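March, notebook 3, gloves again

Started 8:40. Heater on, radio off, lint roller already used up by somebody who did not write it on the shopping list. I have written it on the shopping list.

Question for the day is still the one Despina asked last month: does the fuzzy black glove shed because it's new, or because shedding is its calling in life? The Trarnitz people want an answer before they order more. Their own position is that it "settles down." So did my uncle, but it took until he was seventy.

Procedure as before. Swatch cut from the back of a spare left hand, clamped face up, rubbed against plain white cotton. 1000 rubs, stop, look, weigh the cotton, swap in clean cotton, another 1000. Bayu wanted to stop every 100 and I said he was welcome to, on his own swatch, in his own notebook.

First run died at 389. The clamp let go on one side and the swatch walked off to the left looking pleased with itself. I had tightened that clamp. Lurdes says I tightened the other clamp. We have two clamps that look the same and I have now put tape on one of them, though I can't yet say which one I taped. Run void, swatch binned, cotton kept for laughs.

Second run went the distance. Cotton after the first 1000: gray smudge down the middle, long single fibers at both ends of the stroke. Cotton after the second: much the same smudge, a good deal fewer long ones. Swatch itself is flatter along the rub line but still fuzzy either side of it, like a lawn with a path worn across it. So Trarnitz may be half right, and I'll put it to them in language that doesn't let them enjoy it.

Caution to self about the scale. Breathing near it changes the answer. So does Aliki opening the door to ask if anyone wants coffee. (Yes. But wait for the number.)
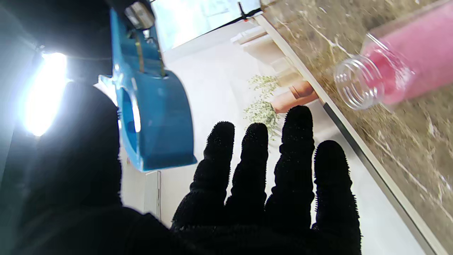
After lunch, the brushing. Two strokes down toward the cuff with the soft brush, then two up toward the tips. Down looks tidy and does very little. Up looks like a cat that has heard something, and that's where most of the loose stuff comes out, so up it is from here on. Finish with one pass down if the glove has to meet the public.

The spots between the fingers are the nuisance. The brush doesn't get in there and the roller certainly doesn't. Paraskevi used a strip of tape wrapped sticky side out on a ruler, which worked so well that I was annoyed for an hour. Adding it to the method as "narrow tape tool." She wants it called the Ververidis ruler. Under review.

Fit notes, while I remember. On my hand the index finger is fine, the little finger has a spare half inch at the end that folds over and picks up every crumb on the bench. Lurdes has the opposite trouble. The Hellström pair, same size on the tag, fits us both and doesn't shed at all, but it is slick and dull and you can't pick up a coin in it. You can't pick up a coin in the fuzzy one either, to be fair, though it keeps some of itself on the table where the coin was.

Washing: not started. Nokum sent their detergent, the Bornetti is on the shelf from last time, and I refuse to test both in one load to save a load. Bayu has been told. Cold, short cycle, mesh bag, dry flat away from the heater. Last time a glove dried ON the heater and came off as a glove for a doll.

4:15, swept. Black fluff under the bench, on the scale, in the coffee, and on the white cotton I had set aside as the clean reference. New reference cotton to be cut and kept in a jar with a lid. The lid is the part I left out before.

To do:
lint roller (see list)
find out which clamp is taped
ask Trarnitz if all the pairs came from one batch
wash test, Nokum first, weigh before and after
move the scale away from the door, or move the door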